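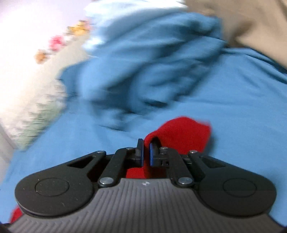
Bed Making and Blanket Folding: Frequently Asked Questions

Casau Home Notes, last revised 2019-12-05

We get a lot of mail about beds. Much of it repeats advice the writer read somewhere and would like us to confirm, and we often can't. The answers below were put together by Raíssa Marinho, who tests bedding for these pages and has a low opinion of most bed-making tips.

Do I have to make the bed every day?

No. You've probably read that people who make their beds are happier, richer and better at finishing projects. I've looked for a good reason to believe this and haven't found one. A made bed is nicer to get into and gives you a flat place to fold laundry. If neither of those matters to you, leave it rumpled.

Isn't it healthier to leave the bed unmade so it can air out?

Maybe, a little. Pulling the covers back while you have breakfast costs nothing, so I do it. I wouldn't expect it to fix a stuffy bedroom or an allergy. Washing the sheets will do more for you than any amount of airing.

What is the right way to fold a big blanket or throw?

Any way that gets it to the size of your shelf. The diagrams with numbered arrows and eight steps are mostly there to fill a page. Lay the cloth out on the bed, bring the far edge over to the near edge, smooth it, and turn it again the same way. Then bring one side across to the other. If it's still too big for the shelf, do that again.

Should I fold on the bed or on a table?

The bed, unless you own a very large table. A mattress is the biggest clear surface most people have, and you can work from more than one side of it. The drawback is that a mattress gives when you lean on it, and your neat edge moves. Lean less.

My folded edges come out wavy. What am I doing wrong?

Probably nothing. Soft cloth doesn't hold a straight line the way paper does, and most of the pictures in catalogs have had help. Take the two corners, pull them gently away from each other, and set them down together.
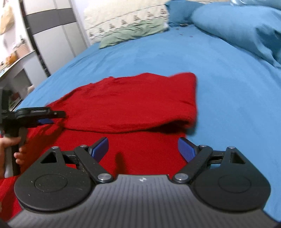 If one layer still rides up over the other, lift the top layer only and lay it down again. Dragging the whole stack across the sheet just pulls the bottom layer out of line too, and then you have two problems. I'd stop after the second try. It's going in a closet.

Do fine creases mean I need to iron it?

I've never ironed a throw and don't plan to start. Smooth it with the flat of your hand, working from the middle out. Whatever is left will be hidden once the thing is folded, or sat on.

How do I get a fitted sheet to lie smooth?

Start with the corner that's hardest to reach, then do the one diagonally across from it, then the other two. When the sheet keeps popping off, the usual cause is that it's too shallow for the mattress, and no trick will change that. Measure the depth of the mattress before you buy the next one. If you've added a topper, measure with the topper on.

What about sheet clips and straps?

They work until you have to change the sheets. I used the Barros straps for 3 months. The sheet stayed put, and I came to dread laundry day because each strap has to be found and unhooked from underneath. If your sheet fits, you don't need them. If it doesn't, they're cheaper than a new sheet, and I suppose that's the case for them.

Are folding boards worth the money?

For shirts, perhaps. For anything the size of a bed cover, no. The Prollidden board sent to us in July is smaller than a pillow, and the instructions suggest folding the blanket first so that it will fit on the board. I'll let you think about that one.

Can I put a red blanket on light or blue sheets without the color coming off?

Usually, but don't take the label's word for it. Dampen a white rag, press it on a corner of the blanket, and leave it for 15 minutes. If the rag picks up color, wash the blanket by itself until it stops. People also recommend soaking in vinegar or salt to "set" the dye. I tried both on the same red cotton throw and it bled exactly as much as before. The kitchen smelled like pickles.

Do dark or strong colors hide wrinkles better?

Patterns hide wrinkles. Plain colors don't hide much, whatever the shade, and a plain sheet with light coming across it from a window will show every ripple. Draw the curtain if you mind.

How should I store a spare blanket?

Clean, folded, and somewhere dry. Vacuum bags save space, but I wouldn't leave anything puffy in one all year. The Privano bags we tried had let air back in after 2 weeks, so we were spared the decision.

Refold it along different lines now and then if you're worried about permanent creases. I'm told this matters. My own blankets have been folded the same way for years and look fine.

My question isn't answered. Can I write in?

Yes, please use the contact form. Include the size of your mattress and what the sheet is made of, because those are the first things we'll ask. We don't recommend brands by mail and we don't send samples.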